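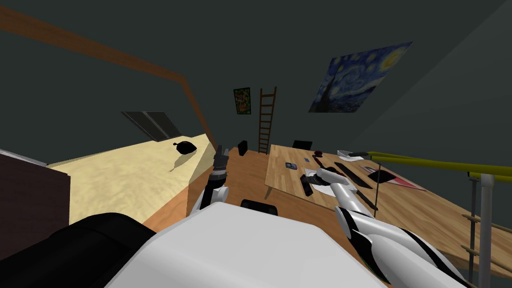

4. First run in the attic scene

4.1 Before you start

The two-arm build described in sections 1 to 3 must not be powered at the bench until it has been through this section in simulation. The attic scene is supplied with Metier and loads with the robot standing at the near end of the long table. All views in this section are from the head camera.

You will need:

- a computer with Metier installed and the attic scene unpacked
- the robot description file finished in section 3.6
- the Brarka joystick box, or a keyboard if the box is not yet built
- the joint limit sheet, filled in for both arms

The real arms stay unplugged throughout. If the Anozie power board is already wired to the computer, pull its data lead as well as its mains lead.

CAUTION: Metier does not distinguish between a simulated arm and a connected one when it sends a move. With the data lead in place, a command meant for the screen will also go to the motors.

4.2 Loading the robot

1. Start Metier and open the attic scene. Leave physics paused.

2. Load the robot description file. Wait for the joint list to fill on the left of the window.

3. Select the head camera. The top of the white body should come up at the bottom of the view, with the small black component near its upper rim. If the view is filled with plain white, the camera origin is inside the body. Go back to 3.4 and correct the offset.

4. Check that both arms are in view. The black shoulder part at the lower left is normal and should not be trimmed out by moving the camera.

5. Set the speed limit to 10 per cent. Leave it there until 4.5.

6. Release physics. The arms may sag slightly and should then hold. An arm that goes on falling has no holding torque set.

Note: Left and right always mean the robot's left and right. With the head camera selected, these agree with the left and right of the screen.

4.3 Setting the parking pose

The left arm is parked while the right arm is tested. It stays raised in front of the body, with the gripper fingers clear of the table and of the bed platform.

1. Select the left arm. Raise the forearm until the gripper is well clear of the near table edge.

2. Turn the wrist until the fingers point away from the body.

3. Rotate the shoulder through its full range at the 10 per cent limit and watch the clearance read-out. It must not fall below 50 mm from the body at any point.

4. Return to the parking pose and save it as PARK_L.

5. Lock the left arm. The joint names turn grey.

If the clearance falls below 50 mm, narrow the shoulder limit in the robot description file and repeat from step 1. Do not raise the clearance figure by shrinking the collision shape. The shape supplied with the Brarka drawings allows for the cable sleeve, and the sleeve is not drawn in the scene.

4.4 Bringing the right arm over the table

1. Select the right arm and choose joint mode. Straight-line mode is not used until 4.5.

2. Lift the gripper above the level of the table top before moving it inwards. The handrail is on the right of the robot and the forearm will meet it if the elbow is swung out too far.

3. Move the gripper in over the table until it is above the papers near the front left corner.

4. Lower it until the height read-out shows 100 mm. Stop there.

5. Leave the arm for one minute. The read-out should not drift by more than a few millimetres.

6. Save the pose as TABLE_1.

Note: The black remote control beside the papers makes a useful mark for lining up the wrist. Do not use the papers themselves. They are loose objects in Metier and shift when touched.

CAUTION: The handrail post and the balusters are fixed objects. A gripper driven into them will not push them aside, and the solver may throw the arm in any direction. If this happens, pause physics, reload the robot and start again at 4.2. Do not try to drive the arm back out.

4.5 Second table position

Change the table layout from A to B in the scene menu. Layout B places the utensils within reach of the right arm. The room and its furniture are not moved.

1. Recall TABLE_1, then raise the gripper to clear everything on the table.

2. Change to straight-line mode and raise the speed limit to 50 per cent.

3. Move the gripper over the left part of the table top, close to the dark utensils. The fingers must hover and must not touch.

4. Check that the left arm has not moved from PARK_L. A small change in the left wrist means the lock was not saved.

5. Save the pose as TABLE_2.

6. Run the arm from TABLE_1 to TABLE_2 and back ten times. Record the largest position error shown. It should be under 2 mm.

An error above this figure is nearly always a joint offset carried over from section 3. Check the elbow first. If the error grows with each pass, look at the wrist encoder setting instead.

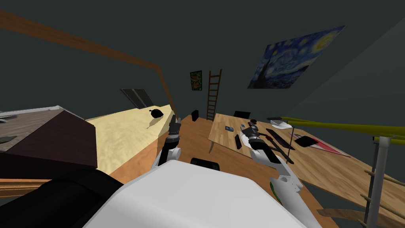

Carno, March

Changes to this section since the last issue, entered by Wiroj Sriwong:

The lower section of the right arm now carries a green stripe in the robot description file. Earlier copies of the file have no stripe. Both versions have the same joint limits and either may be used.

Step 3 of 4.5 formerly asked for the gripper to be placed over the black square pad to the right of the utensils. Several builders reached the elbow limit there, and the position has been moved to the left part of the table. Poses saved under the old wording should be deleted.

The clearance figure in 4.3 applies to both layouts.

4.6 Faults

Gripper fingers shake when the arm is still: finger stiffness is too high. Halve it and try again.

Left arm will not unlock: pause physics, clear PARK_L and save the pose again.

Table objects fall through the table top: the scene was loaded with physics running. Reload it paused.

Head view is tilted: the neck joint was missed out of the joint limit sheet. Enter it as fixed.

4.7 Closing down

1. Return the right arm to TABLE_1 and raise it clear of the table.

2. Pause physics.

3. Export the three saved poses and copy the file to the workshop drive under your build number.

4. Write the position error from 4.5 on the joint limit sheet and initial it. The sheet is needed at the bench for section 5.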